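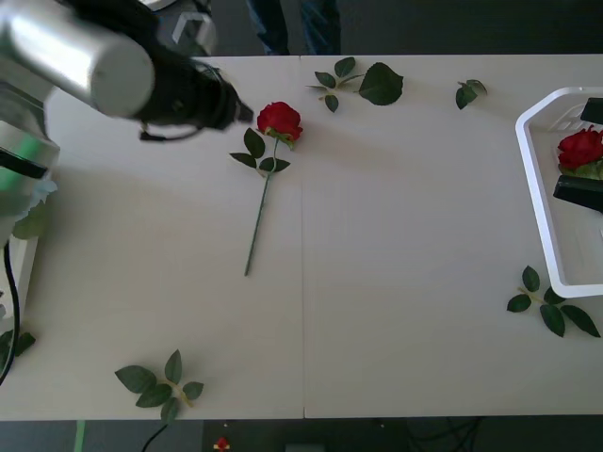 *Bench at the start of the session: one stem, loose foliage, basket on the right.*

**Thread: Reattaching leaf sprigs to artificial rose stems**

**mrahimi** – 2/17/26

I have a batch of artificial red roses where the leaf sprigs keep coming away from the stems. The one on the left panel still has its three leaves near the top. The sprigs lying round it are mixed: five-leaf, four-leaf and a small one with two. The stems are Zunari, bought in August, 460 mm from base to calyx.

Two questions. Is it worth gluing the sprigs back, or should they be a push fit? And does the five-leaf sprig belong on a single rose at all, or is it meant as filler?

**bez_hadgu**

Push fit on the Zunari stems I have used. There is a small peg moulded into the stem and the sprig has a socket. If the socket has split, glue is the only option. If it hasn't, warm the sprig in hot water for 15 seconds, push it on and leave it to cool. It grips tighter afterwards.

Do not use superglue. It leaves a white bloom on dark green plastic and you will not get it off.

**cusi_m**

Disagree on superglue. The bloom comes from using too much in still air. A pinhead amount applied with a cocktail stick, with a window open, leaves no mark. I have done several hundred stems that way for table displays. Hot glue is worse: it strings, and the lump shows from the side.

On the second question, the five-leaf sprig is filler. It sits low on the stem or goes in separately. Near the flower it is too wide, and the head looks small against it.

**bez_hadgu**

A pinhead amount will not hold a large sprig if the stems are going to be handled. For a display that stays put, fine.

**jaehoon_ha**

I would put the five-leaf ones on the rose. A garden rose commonly carries five leaflets to a leaf, and three-leaflet leaves tend to be nearer the flower. So three at the top, five further down is botanically reasonable. The bare length of stem on yours is where I'd fit one.

The sprig at the lower left has a yellowish tip on its short stem. Check whether that is old adhesive or just the colour of the moulding. If it is adhesive, scrape it back before you try anything, or the socket will sit crooked.

**mrahimi**

Checked it. Moulding, no residue. I cut the others open at the base to compare and they are the same plastic throughout.

The stem goes into a vase with 2 cm of clearance at the neck, so anything fitted below the middle is going to get crushed on the way in. That rules out the low position unless I fit the sprig after the stem is in place.

**cusi_m**

Then fit it after. Or shorten the stem. What is the wire?

**mrahimi**

Steel, plastic coated. My flower snips won't go through it.

**jsung**

Use proper wire cutters, and fold the end over with pliers so it doesn't scratch the vase. I use Eltix ones but any side cutters rated for hard wire will do.

Also, sort the foliage by size before assembly. With big and small pieces loose on the same white top it is easy to use up all the broad leaves on the first few stems. I keep mine in 5 trays.

**bez_hadgu**

Trays are excessive for one batch. Two piles, large and small.

**jsung**

Depends on the batch. Mine are mixed suppliers, Zunari and Metix, and the sockets are not the same diameter. Piles don't survive that.

**mrahimi**

All one supplier here, so piles. I tried the hot water method on the four-leaf sprig and it has taken. The small one has a split socket and will get the cocktail stick treatment tonight. Will report back on the bloom.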